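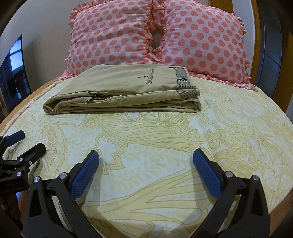
Sumow Names Ivone Pacheco as Its First Head of Creator Partnerships

27/05/2022 – Sumow, the video platform for home, craft and everyday living channels, today announced that Ivone Pacheco has joined the company as head of creator partnerships. It is a new position, and Pacheco will report directly to the head of product.

Pacheco comes to Sumow from Ruvinar, the podcast network, where she ran the program that brought independent hosts onto the service and looked after them once they were there. Before that she was a creator herself. Her channel, Nostadico, started as a weekly show about mending clothes and grew into a much-loved series on running a small household without spending much money. She filmed 100 episodes, wrote and edited all of them, and answered comments late into the night.

"I still think like somebody with an upload due on Thursday," said Pacheco. "When a button moves or a payment rule changes, I know what that does to a person's week. I'm so happy to be in a place where I can walk over to the people building the thing and tell them!"

In her new role, Pacheco will lead the team that talks to creators every day and will have a seat in the planning meetings where new features are chosen. She will also host a monthly open call, where anyone with an active channel can ask about payments, comment tools, search results or whatever else is bothering them. Notes from each call will be posted on the Sumow help pages within two working days, including the questions the team could not answer on the spot.

The first big project on her desk is Assunção, a mentoring program that pairs newer creators with people who have been making videos for years. Assunção will open in August with places for 60 channels. Each new creator will be matched with a mentor who works in a similar area – sewing with sewing, home cooking with home cooking – and the pair will meet by video call every other week. Mentors will be paid for their time.

Sumow tested a smaller version of the idea over the winter, and the response was wonderful. Several pairs kept meeting after the test ended, and one has gone on to start a shared channel about fixing up old furniture. What creators asked for most in their feedback was more time on the dull parts of the job, such as taxes, music rights and how to say no to a sponsor. Those topics now have their own sessions in the program.

"Ivone asked us harder questions in her interviews than we asked her," said a member of the Sumow product team. "She had a list of things that had annoyed her as a viewer, and another list from friends who post with us. We've already fixed the first item, which was the way captions jumped when you paused a video. We can't wait to get through the rest."

Pacheco will also take over the Sumow creator survey. The latest edition drew 1,239 replies, and many of them mentioned the same wish: clearer word from the company when a video is held for review. Her team is now writing new notices in plain language that will say which rule is in question, how long the check should take and how to reach a person. Creators will get to try the new wording and comment on it before it goes live across the platform.

"People put so much of themselves into these videos," Pacheco said. "They're filming in the kitchen before the kids wake up, or in the bedroom with the laundry pushed out of the way. I did it for years and I loved it. I want them to feel that someone here is on their side, and I want the rest of the company to hear from them often."

Applications for Assunção are open to any channel that has posted at least once in the past three months. There is no minimum number of followers. Creators can apply from the Partnerships tab in their Sumow account, and those who would like to be mentors can sign up in the same place.

About Sumow

Sumow is a video platform for people who make, mend, cook, grow and look after things at home. Viewers can watch for free on the web and on mobile devices, and creators receive a share of the income from ads and memberships on their channels.

Press contact

Sumow Communications
Interview requests for Ivone Pacheco can be sent through the press form on the Sumow website.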